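Forum Skisero - Robotik und Automatisierung - Sicherheit

Kabelführung und Greifbereich am Tischroboter: was ist Pflicht?

Frage von Yaw Adjei
Wir nehmen mit einem Leichtbauarm Greifversuche an einem normalen Schreibtisch auf (Stifte greifen, in einen Stoffbehälter ablegen). Das Greiferkabel liegt außen am Arm. Reicht das so, oder verlangt ISO 10218 eine innere Führung? Und muss die Tischfläche frei sein?

2 Antworten

Fiifi Ofori
Eine innere Führung ist nicht vorgeschrieben. Das Kabel darf aber in keiner Achsstellung einhaken oder auf Zug kommen. Bei uns: Schlaufe am Handgelenk, alle Achsen langsam an die Endlagen fahren, Verlauf protokollieren. Geprüft wird alle 500 Betriebsstunden. Gegenstände am Tischrand gehören in die Risikobeurteilung - Lampen mit Glasschirm würde ich ganz aus dem Arbeitsraum nehmen.

tetteh17
Kabelbinder dran, fertig. Läuft hier seit über 2 Jahren.

Nachtrag von Yaw Adjei
Danke. Endlagenfahrt mache ich vor der nächsten Serie. Aktueller Aufbau, Greifer über dem Stift:

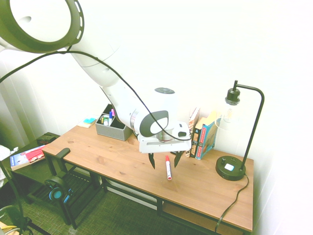 Ähnliche Fragen
Greifkraft begrenzen bei dünnen Objekten
Not-Halt in Reichweite: welcher Abstand?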